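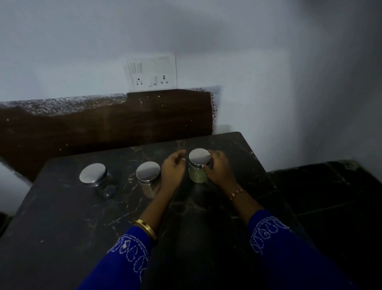 Spice jars are small lidded containers used in home kitchens to hold ground spices, whole seeds and dried herbs. They are sold singly or in sets and are usually made of glass or clear plastic. The lid may be plastic or metal, and in many households the two kinds end up side by side as sets are replaced piece by piece. A glass jar with a round, flat steel lid is a common form, and the clear body lets the cook tell a greenish, speckled filling from a pale one before opening anything. Jars with wide mouths admit a measuring spoon. Narrow ones are filled through a funnel or a folded sheet of paper.

Materials and lids

Glass does not take up odors and can be washed at high heat. It is heavier than plastic and may break if dropped from a wall cabinet. Clear plastic is lighter and is often preferred for the larger jars on a high shelf, although strong spices such as clove and turmeric can leave a smell or a stain in it.

Screw lids are the most common closure. The thread should be wiped when a jar is refilled, as powder caught there keeps the lid from seating fully. Some makers add a shaker insert beneath the lid. Inserts suit dried herbs and pepper but clog with fine powders when used over a steaming pot.

Labeling

Labels are placed on the front of a jar kept on a shelf and on the lid of a jar kept in a drawer. Handwritten paper labels are the cheapest kind and can be changed when the contents change. Many powders look alike once ground — cumin and coriander are often confused — and smell is not a dependable guide after long storage. Some cooks add the month of filling, either on the label or on the underside of the jar.

In her household manual The Altville Pantry, Samah Fawzy recommends writing the name in full and leaving off the brand. Blends should be labeled with the name of the blend, and a list of what went into it can be kept separately.

Arrangement in a cabinet

A wall cabinet is a usual place for spice jars, provided it is not directly over the stove. Heat and steam shorten the life of ground spices, and light fades those with a strong color, such as paprika. The lower shelf is generally given to jars in daily use.

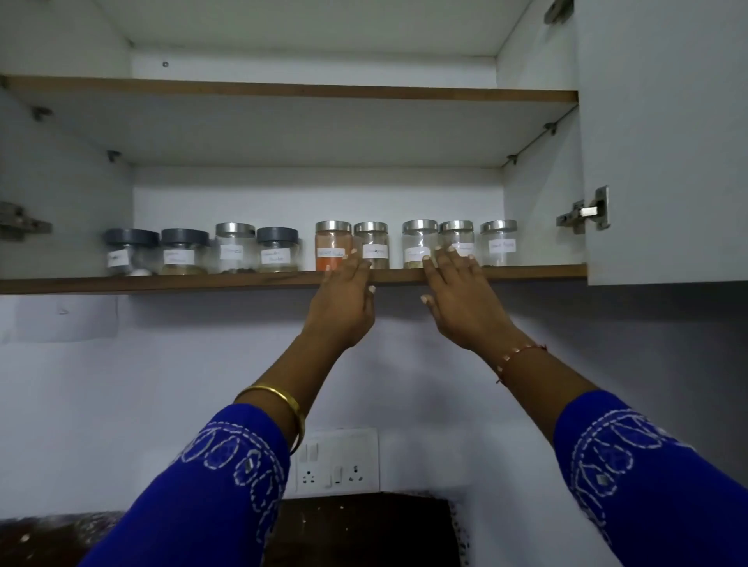
Labeled spice jars with gray and silver-colored lids in a single row on the lower shelf of a wall cabinet.

The single row is the simplest arrangement. Every label can be read without moving another jar, but the space behind the row goes unused. Where a cabinet is deep, a stepped riser may be placed at the back to carry a second row. Adjustable shelves resting on metal pins can be moved to suit the height of the jars.

Order within the row varies. Alphabetical order is easy to restore after cleaning. Grouping by use places baking spices together and sets those for curries or stews apart. A third method, described by Wafula Masanja in a short guide to small kitchens, puts the jars opened most often at the end nearest the cook's working hand.

Blends and whole spices
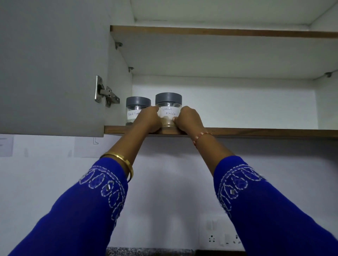 Ground blends lose their aroma sooner than whole spices and are best kept in small amounts. Garam masala, a blend that commonly includes cumin, coriander, cardamom, cinnamon and black pepper, is often mixed at home and topped up from a larger sealed bag. Whole peppercorns keep well for long periods and are ground as needed. When both are in regular use they are commonly stored near each other.

Cleaning and refilling

Jars are emptied and washed before a new batch is added, so that old powder does not remain at the bottom. They must be fully dry before filling — any moisture left inside will cause caking. The shelf is wiped at the same time, and the jars are returned once it has dried.

See also: Pantry; Kitchen cabinet; Mortar and pestle; Masala dabba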